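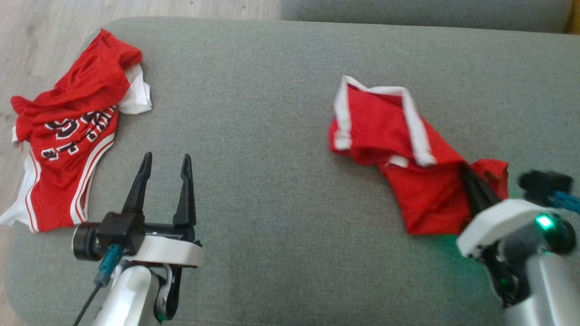
Photo: isent_lab / Wullis forum upload

Shorts grasp is fine, jersey grasp never gets proposed

**isent_lab** wrote:
Hello all. We run two arms over a sofa with the Wullis planner, and Prullora for the segmentation. The task is to pick up clothes, one garment per arm. The right arm takes the red shorts with no trouble. For the left arm the planner gives me no grasp on the jersey at all, although the open gripper stands very near to it.

In the log I see 106 candidates for the shorts and 7 for the jersey, and all 7 are rejected as "surface not continuous". My guess is that the big black letters with the white outline are cut out as separate objects. Did anyone meet this before?

**tallow_k** wrote:
Yes, with printed T-shirts. Prullora likes strong edges, and a number on a folded shirt is nothing but strong edges. Raise the merge distance before you touch anything in Wullis.

**gradient_moth** wrote:
I don't agree. If the letters were the problem you would see many small masks, each with its own few candidates. Seven in total sounds like a depth problem to me. The jersey is mesh, and it is bunched up with the white inside part turned out. Look at the point cloud first.

**isent_lab** wrote:
I looked. There are holes in the cloud, but mostly at the twisted part on the upper left. The masks are also broken: I get three for the jersey, and one of them is only lettering. So perhaps you are both right.

**tallow_k** wrote:
Three masks is enough to kill it. The continuity check runs per mask, so a fold that crosses two masks is thrown away.

**gradient_moth** wrote:
Fine, but merging will not fill holes. Please post a view from the wrist camera over bare cushion, with the gripper closed. I want to know if the depth is clean when there is no garment.

**isent_lab** wrote:
I attach it. The cushion plane is fitted on roughly 2,000 points and it looks flat to me.

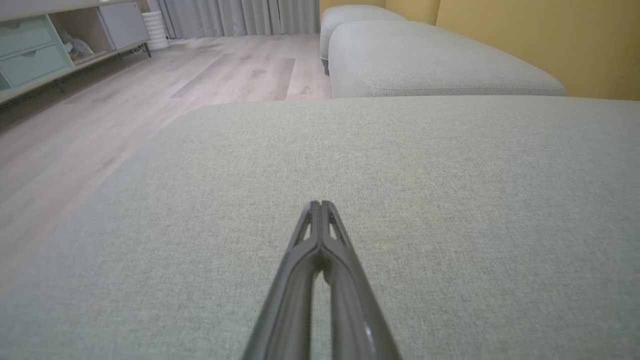
**Reply 8: phung_port**
I maintain the Phùng bridge between the two packages. Two remarks on the wrist view.

First, the gripper fingers take a good part of the lower image. Check that your self-filter uses the closed finger model when the gripper is closed. The old default is always the open one, and then the fingertip is left in the cloud as a small bump just over the cushion.

Second, the sofa goes on behind the near cushion, and the colour is the same. If you fit one plane on everything grey-green, the far cushions will pull it. Crop to the near cushion and fit again.

**isent_lab** wrote:
The self-filter was wrong, thank you. With the crop and a larger merge distance I now get one mask for the jersey and the planner proposes a grasp on the lower hem, by the white piping. I did not execute it yet – I want to see the approach path in simulation first.

**gradient_moth** wrote:
Good, but you changed three things together. I would put the merge distance back and test again, otherwise two garments lying closer together will become one.

**tallow_k** wrote:
On this sofa there is plenty of bare cushion between them. Leave it.

**isent_lab** wrote:
I will test both values and write the numbers in this thread.

Comments (3)

**nilo_w**: Same rejection message with towels. The self-filter was my problem too.

**plainbearing**: Can the bridge choose the finger model from the gripper state by itself?

**phung_port**: It is planned for the October release.

Related threads
Wullis: continuity check on folded cloth
Prullora masks split on printed fabric
Phùng bridge: which finger model is loaded?
Two arms, one sofa – order of picks
Plane fit drifts on long furniture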